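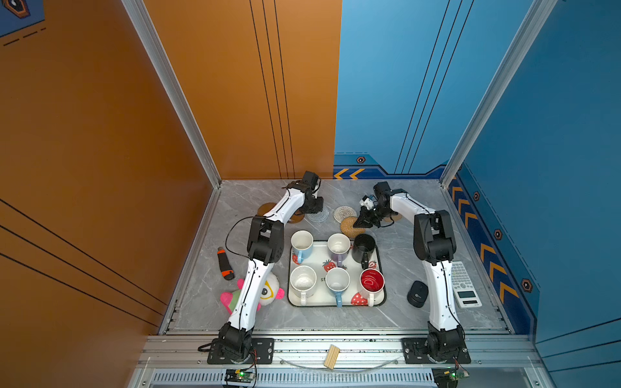
By Melaniia Kuzmenko | 3/29/26

Workplace | Automation

Print | E-mail

I came to Momton expecting to feel sorry for somebody. Eleven people work the tabletop line there, and since December they've shared it with pairs of robot arms.

The day's job was mugs and coasters. Six mugs on a strawberry tray, coasters at the back, one of them woven straw – I own nearly the same set!

What's changed is mostly the talking. The crew used to work heads down, all shift long. Now two of them mind the arms, and the rest argue (loudly, happily) over what goes on the table next. One woman told me she misses having busy hands and has taken up knitting at lunch. Another got a raise and a headache the same week.

Pay went up a little. Hours didn't move. I asked who wanted the old line back, and three hands went up, one of them only halfway.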